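Protokoll der Sitzung der Arbeitsgruppe Handhabung textiler Teile

Datum: Sonntag, 23. Dezember 2018
Ort: Fallau, kleiner Besprechungsraum
Vorsitz: Yolanda Gallardo
Protokoll: Hegedűs
Anwesend: Gallardo, Hegedűs, Erkier sowie die Schichtverantwortlichen der Zelle Rurkora

TOP 1 Genehmigung des letzten Protokolls

Das Protokoll der vorigen Sitzung wird ohne Änderungen angenommen. Der offene Punkt zur Ablage der Prüflisten wird unter TOP 4 behandelt.

TOP 2 Arbeitsregeln für die zweiarmige Zelle

Erkier stellt den überarbeiteten Entwurf der Arbeitsregeln vor. Er umfasst sieben Abschnitte. Diskutiert werden nur die Abschnitte, zu denen Einwände vorlagen.

Abschnitt 2, Tischfläche: Während eines Durchgangs liegt nur das zu faltende Teil auf dem Tisch. Werkzeug, Klebeband und Schreibzeug werden vorher weggeräumt. Die rote Markierung rechts auf der Platte ist abgenutzt und stellenweise unterbrochen. Gallardo möchte sie erneuern lassen, bevor die Regeln in Kraft treten. Kein Widerspruch.

Abschnitt 3, Seitenbezeichnung: In den Aufzeichnungen wurden »links« und »rechts« uneinheitlich verwendet. Künftig gilt immer die Sicht des Roboters. Der rechte Arm erscheint damit in der Ansicht von vorn auf der linken Seite. Wer die Bildseite meint, schreibt »Bildseite« dazu.

Abschnitt 4, Greifen: Der Stoff wird möglichst an Ecke oder Kante gefasst. Ein Greifen mitten in der Fläche ist zulässig, wenn eine Lage umgeschlagen wird, muss aber im Ablauf vermerkt sein. Längere Aussprache dazu, wie viel Stoff sich zwischen den Fingerspitzen stauen darf. Hegedűs hält eine feste Grenze bei dünnen Stoffen für nicht prüfbar. Es bleibt vorerst bei der Sichtkontrolle über die Kamera am Handgelenk.
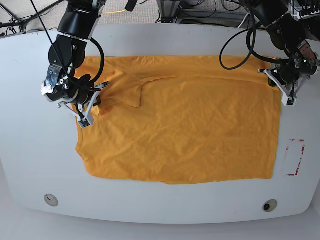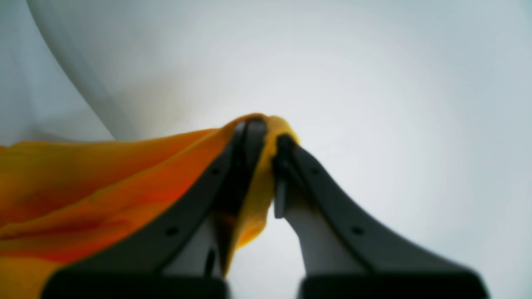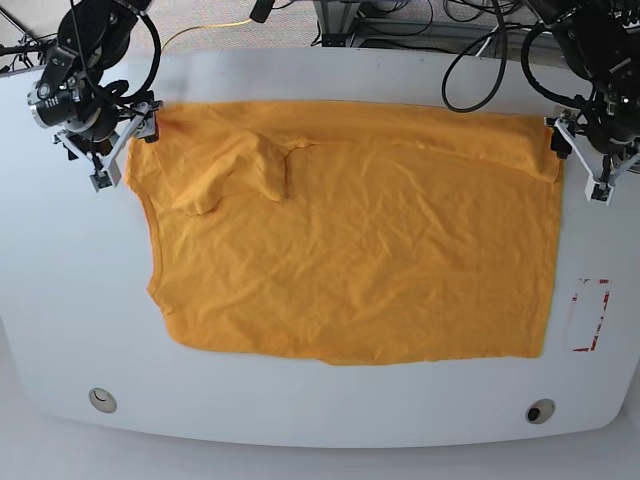

Abb. 1 bis 3: Greifer am gelb-orangen Stoff, Abb. 2 in Nahansicht

Abschnitt 5, Kabelführung: Die Kabel an den Armen hängen in weiten Schlaufen. Die Schichtverantwortlichen fragen, ob eine Höchstlänge für freie Schlaufen vorgeschrieben wird. Erkier lehnt das ab – die Arme brauchen den Spielraum beim Umgreifen. Stattdessen wird aufgenommen, dass vor Schichtbeginn beide Arme einmal langsam durch den gesamten Arbeitsbereich gefahren werden und dabei kein Kabel den Stoff mitnehmen darf. Kabel auf dem Boden hinter dem Tisch sind zu bündeln.

Abschnitt 6, Zutritt: Solange die Arme freigegeben sind, greift niemand über die Tischkante. Korrekturen am Stoff von Hand erfolgen nur im Halt und nach Zuruf. Für das Einrichten müssen 2 Personen anwesend sein, eine davon am Not-Halt.

Beschluss: Die Arbeitsregeln werden mit den genannten Änderungen einstimmig angenommen. Sie gelten ab Januar.

TOP 3 Prüfteile

Für die Wiederholprüfung sind 500 Durchgänge vorgesehen, 324 davon sind erfasst. Fehlende Durchgänge werden nach den neuen Regeln gefahren und in der Liste getrennt geführt. Gallardo bittet darum, abgebrochene Durchgänge nicht zu löschen, auch wenn der Grund offensichtlich ist. Knitter im Stoff gelten nicht als Fehler, solange die Kanten erkennbar bleiben. Ob die Teile zwischen zwei Durchgängen ausgeschüttelt oder glatt gestrichen werden, ist in der Liste anzugeben.

TOP 4 Ablage

Prüflisten werden künftig zusammen mit den Kameraaufnahmen des jeweiligen Durchgangs abgelegt. Die Papierfassung bleibt bis auf Weiteres im Schrank neben der Zelle. Hegedűs klärt, wer Schreibrechte im Verzeichnis bekommt.

TOP 5 Verschiedenes

Die Bezeichnung »Rurkora« steht auf älteren Aushängen noch mit Bindestrich. Wird beim nächsten Druck korrigiert.

Aufgaben:
Erkier – Regeln in Reinschrift, Aushang an der Zelle
Hegedűs – Schreibrechte, Vorlage für die Prüfliste
Gallardo – rote Markierung erneuern lassen

Nächste Sitzung im Januar, Einladung folgt durch Gallardo.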